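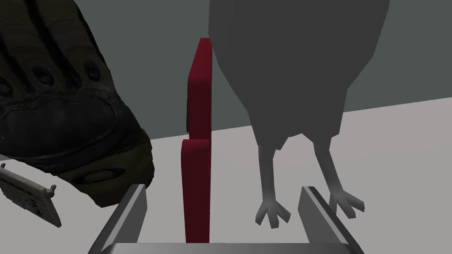 Do you really need to buy new walking boots every couple of years?

Most people don't, and I'd say the money is far better spent on having the old pair looked after by someone who knows what they're doing.

I say this as a person who has wasted a fair bit of cash on footwear. For ages I treated boots like toothbrushes: use them, get fed up with them, bin them, buy more. Then my last good pair started letting in water on the path above Kemeys, and the shop I went to wanted more for a replacement than I'd paid for my bike. So I sulked (as you do) and went home with wet socks.

A mate from work sent me to Gillespie MacBrayne, who has a tiny repair place in Groltmont, open till six except Tuesday. He glued one sole, stitched a seam, told me off for drying them on a radiator and charged me less than a tank of petrol. That was 12 years ago and I'm still wearing them!

Now, I know the other side of it. Some boots are made so cheaply that there's nothing to stitch, and if you're on your feet all day for a living you can't hang about for a fortnight while they're being mended. Fair enough. But I do get cross with the adverts, all that stuff about this season's colours. It's mud. The season's colour is mud.

What I'd like is for the shops to take some of this on. If you can sell me a pair, you can have a bench in the back and a person who can put a new heel on it. Even a decent list of local menders by the till would do. And schools could spend an afternoon on it, the way my gran's did with darning, though she always said she hated every minute.

Anyway, mine are due another trip to Groltmont in December. The laces have gone again, and I want to ask him about the left heel.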